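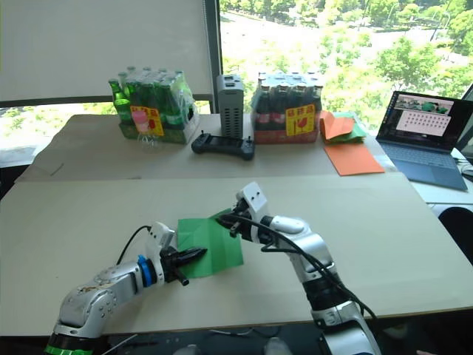

Staff Writer, Tech Law and Policy
Clesta - remote within the US, full time

Clesta covers what happens when technology companies stop inventing things and start suing each other over them. We publish a daily news page, a longer weekly piece, and a newsletter that goes out before most of our readers have had coffee and well before most of their lawyers have billed for any. We need one more writer.

The person we hire will take over the licensing and repair beat: end-user agreements, locked-down hardware, software that will only run on the machine its maker had in mind, and the small firms that keep testing that idea in front of a judge. If you have ever read a license agreement all the way to the bottom and come away annoyed by clause 11, you will fit in.

What you'd be doing

Write two short news items a day and one reported feature a month. Read court filings, including the exhibits. The exhibits are where people put the emails they wish they hadn't sent.

Keep an eye on running disputes. At the moment the big one is Poltis v. Kao, in which Poltis wants Kao to stop selling refurbished office scanners loaded with Poltis software, and Kao wants Poltis to explain to a jury why a scanner it sold outright still belongs to it in spirit. The complaint was filed in February. The answer ran 80 pages, most of them footnotes.

Call people on the phone. Some of them will pick up. Lawyers for both sides will decline to comment, and then comment at length on why they are declining.

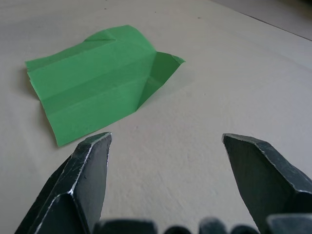
Readers write in, and you will hear from them. One letter on the Kao story began by telling us that a counterclaim is not the same thing as a countersuit and that we ought to know better. The reader then spent four paragraphs explaining the difference, got most of it right, and asked to cancel a subscription that is free. Answering this kind of mail is part of the job. We are polite about it, and we run the correction when we've earned one.

What we're looking for

At least 2 years of reporting or legal writing. A law degree is welcome but won't get you extra money, as several of us have found out.

You can tell a motion to dismiss from a motion for summary judgment, and explain either one to somebody waiting for a bus. You write short sentences when short ones will do. You know what a driver, a bootloader and a firmware update are, or can bluff for a day while you look them up properly.

You don't own stock in the companies you'd cover. If you do, tell us now and we'll talk about it.

We would like, but don't require, some experience with our publishing system, Hotstead. It is old, it logs you out while you are typing, and its spell checker does not believe in the word "plaintiff." Training takes a morning. Acceptance takes longer.
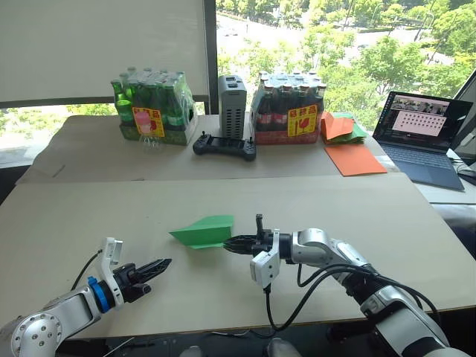

Pay and conditions

Salary depends on experience, and the range is sent to every applicant before the first interview, so you can leave early if it isn't for you. Health and dental from day one. You get 26 days of paid vacation, and we expect you to take them, even if a verdict lands in the middle. Somebody else can read it.

Hours are normal office hours in whatever US time zone you live in. Big rulings have a habit of arriving late in the afternoon. When that happens you can start late the next morning and no one will ask why.

We don't do surprise travel. Now and then a trial is worth sitting through in person, and in that case we pay for the train, the room and a reasonable number of sandwiches.

How to apply

Send a resume, three published pieces and one paragraph on a tech lawsuit you think the press got wrong. One paragraph means one. Please don't send a cover letter about your passion for storytelling - we've read it. Applications close on 10 June 2026, at midnight Eastern. Shortlisted writers do a paid editing test and two interviews, one of them with the copy desk, who are nicer than their emails.
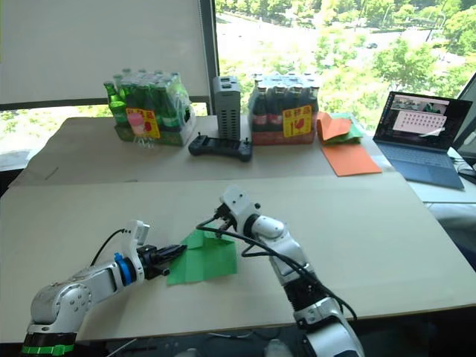 Can I apply if I currently work at a law firm?
You can, but you would have to leave the firm before your start date, and you couldn't cover its clients for your first year here.

Write to the jobs desk at Clesta with "Licensing beat" in the subject line. Attachments should be PDFs. Everyone who applies gets a reply.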